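Tue 20 December

I've been meaning to write about robot club for ages, and now that Sachiko Minami has talked us into the Brulby student contest in February (42 teams!), I suppose I'd better start. Our project is padlocks. Two arms, one key, and a whole lot of patience from everyone involved.
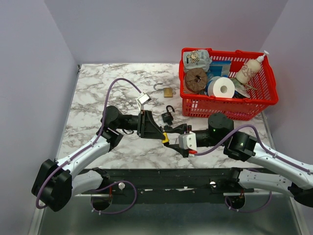
Chiharu wanted to begin with something easier, and I still think she had a point. A key is such a tiny thing to line up, and both arms have to agree on where it is – we can hardly get four club members to agree on pizza! Daichi keeps a notebook of every try, bless him, and he'd like us to reach 800 before the contest.

When we get tired of locks we switch to plain old picking things up, which is a nice rest for the brain and still good practice for whoever is driving. 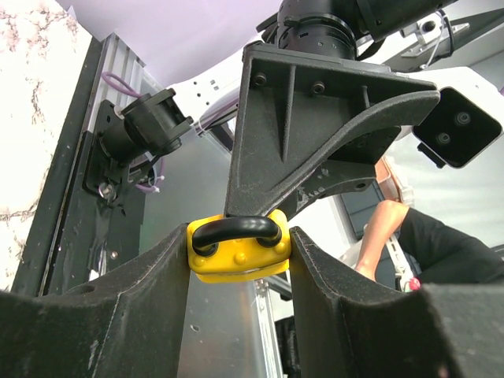

Mayu has the steadiest hands of any of us, so she'll probably drive on the day, with Yuto reading out the steps. I'm down for snacks and the poster (I did ask for the poster). We meet again after the break, and I've promised to bring the good crackers.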